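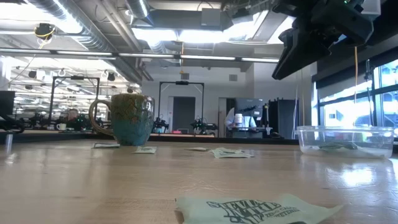 Jamie Dobson asks whether an Aten board bought as a bare kit can still be registered with the Villalba Vintage Computing Archive. It can, provided the serial number is legible.

Which machines does the Archive cover?
The register lists 107 models of home-built computer, including the Vadex and the Triminico. Clones are entered separately.

Are copies of manuals available?
Members may request up to 6 manuals a year. Scans are supplied for private use only. 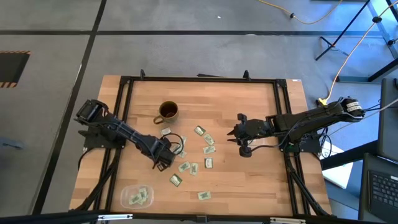
Requests for circuit diagrams must be made in writing, quoting the catalogue number. Diagrams numbered above 2464 have yet to be scanned and may be consulted by appointment.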